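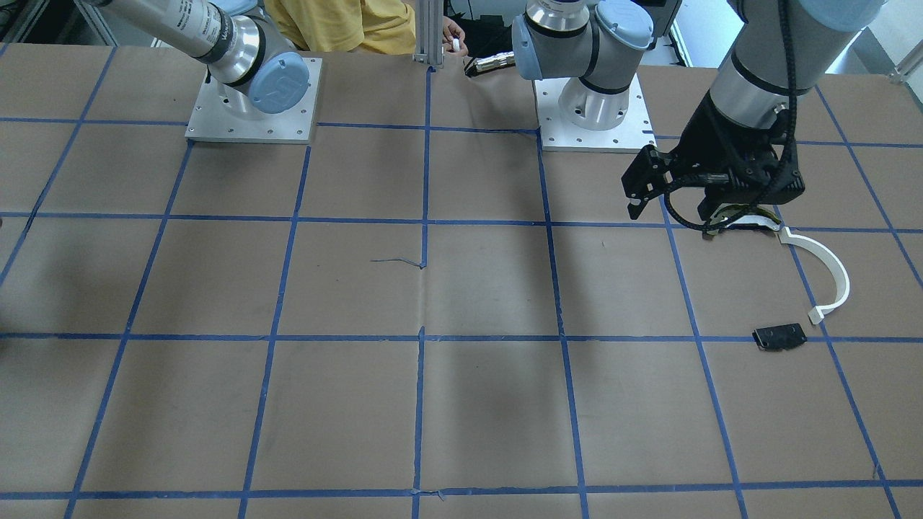 La mesa con el papel marrón y la cuadrícula de cinta azul.

7 de julio de 2024

Me levanté temprano y leí las noticias antes de desayunar. Siguen con los aranceles al aluminio. La nueva tasa entra en vigor en noviembre, salvo que las dos partes firmen algo antes, y por lo que cuenta la prensa no hay ninguna reunión prevista. El ministro dijo que no piensa ceder. Lo mismo dijo en primavera y luego aceptó las cuotas.

A media mañana llamó Beat Zaugg desde Clorano. Bosman le ha mandado la lista de precios revisada y el perfil extruido sube un 9 por ciento, sin contar el transporte. Le pregunté si era por el arancel o por la energía y me dijo que en la carta mencionan las dos cosas y no separan ninguna. Quiere comprar ahora todo lo que pueda almacenar. Le dije que esperara a ver la respuesta de Ultgate, que todavía tiene material entrado con la tarifa antigua. Quedó en pensarlo. Creo que va a comprar igual.

Después de comer repasé las facturas de aduana. En la última partida nos cobraron 2.173 euros de más por un código mal puesto. Slavica Vukčević lo vio el mes pasado y yo no le hice caso. Tengo que escribirle y pedirle el borrador de la reclamación. El plazo es corto y en la aduana no contestan al teléfono, así que irá por correo certificado.

Damir Lazarević pasó por la tarde a devolverme el informe sobre las cuotas. Discutimos un rato. Él piensa que las represalias funcionan, que sin ellas nadie se sienta a negociar. Yo le recordé lo de Clurncombe, donde la planta perdió unos 200 puestos cuando los clientes de fuera dejaron de pedir. Me contestó que esa planta ya iba mal antes. Puede que tenga razón en parte. Los pedidos venían bajando desde hacía dos años, eso lo miré luego en mis notas.

Ertuğrul Gündoğdu no ha mandado los datos del puerto. Sin ellos no puedo cerrar el cuadro de importaciones y tendré que dejar esa columna en blanco o usar los del trimestre anterior. Prefiero dejarla en blanco.

Cené poco. Por la noche pusieron en la radio una entrevista con un portavoz de la patronal, que pidió calma y ayudas. La apagué a la mitad.

Mañana: carta a la aduana, llamar a Ultgate antes de las diez, recoger los zapatos.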